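Rastow Road Diaries > Home Stuff > Sorting & Tidying

The great white table clear-off

14 comments | 40 shares

So I finally did the table. If you've been reading for a while you'll know the one I mean, the white one in the back room that was meant to be for sewing and colouring-in and the odd jigsaw, and which has spent most of the year as the place where things go when I can't decide where things go. Mail. Batteries that might be flat. A single gumboot at one point (I found the other one in the shed, thanks to everyone who asked).

I started after tea on Friday with a cuppa and the radio going, and my only rule was that everything had to come off. No shuffling piles from one end to the other, which is my usual trick and fools no one in this house, least of all me. Off it all came, onto the floor, onto the couch, onto the other couch, and then I wiped the whole thing down with a damp cloth and stood there admiring it like I'd built it myself.

Then came the hard bit, deciding what was allowed back on. I gave myself a limit of a few things, and they had to be things I'd reach for in an ordinary week. Out went the glue gun (top shelf of the cupboard now), the 2 half-finished cushion covers, and a Fludus catalogue I'd been keeping for a lamp I'm never going to buy. The lamp was lovely but my goodness, the price.

The yellow basket got a spot straight away. I'm very fond of that basket. It's only woven plastic, with a scalloped edge, and I picked it up at the market in the Anghel Street car park years ago when I was meant to be buying tomatoes. It has held pegs, mandarins, hair ties and the remote controls, and it's still cheerful. It lives up the back corner now, where it can catch the bits and bobs before they wander.
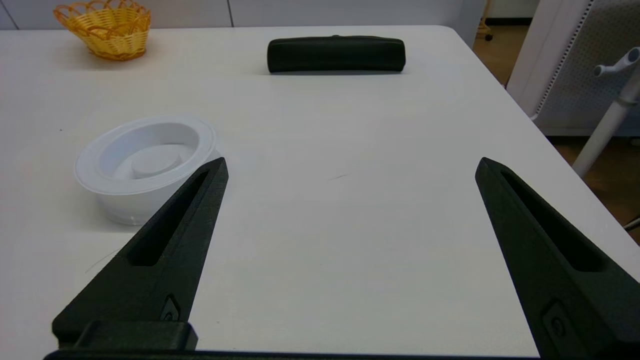

Yellow basket, dark green pouch and the round white dish, all back on the table.

The pouch is my pencil case, and I know it looks nearly black, but I promise it's dark green in daylight. It zips up along the top and I've stuffed it with the good pencils, a rubber, my little scissors and the fabric marker that I was convinced the kids had lost (it was in my coat pocket, sorry kids). I used to keep all of that in a jar, and I do like the look of a jar of pencils, but every time someone bumped the table over it went and I'd be crawling around underneath looking for the sharpener. A soft case just rolls over and has a lie down.

And then there's the round white dish with the raised bit in the middle. I went back and forth on this one. It came out of the bottom kitchen drawer and I've no memory of how it got there — it may have been part of something bigger once. But the wide rim makes it easy to pick up and the trough that runs around the centre is just right for pins and buttons, so they don't all slide into one great heap. I'm calling it a pin dish and that's that. If anyone recognises it and knows what it's meant to be, leave me a comment, I'm dying to know!

The one thing I've learnt about a white top is that it shows everything. It's got a faint speckle through it, which I'd hoped would hide a multitude of sins, and it does all right with crumbs, but hair? Every single strand. I could wipe it on the hour and there'd still be one sitting there looking at me. I've put a cloth on the hook behind the door and I'm trying to give it a quick going-over before I sit down to anything.

Still to do: the two couches, obviously, which are now wearing everything that used to be on the table. I filled one bag for the op shop and there's a second on the go. There's also a button tin that must have 1,000 buttons in it, and I've promised myself I'll sort it by colour before December, when the table gets taken over by wrapping paper and I lose it again until the new year.

I'm also after a small set of drawers to go underneath, nothing flash. I saw a second-hand one for $70 but it had a wonky runner and I know I'd never get round to fixing it. If you've got drawers you like, tell me where you found them. I've got the tape measure out and everything.

14 comments

Recent posts
The linen cupboard, part two
My Skarnix shelf, one year on
Green tomato relish (the slow way)
What's in the button tin?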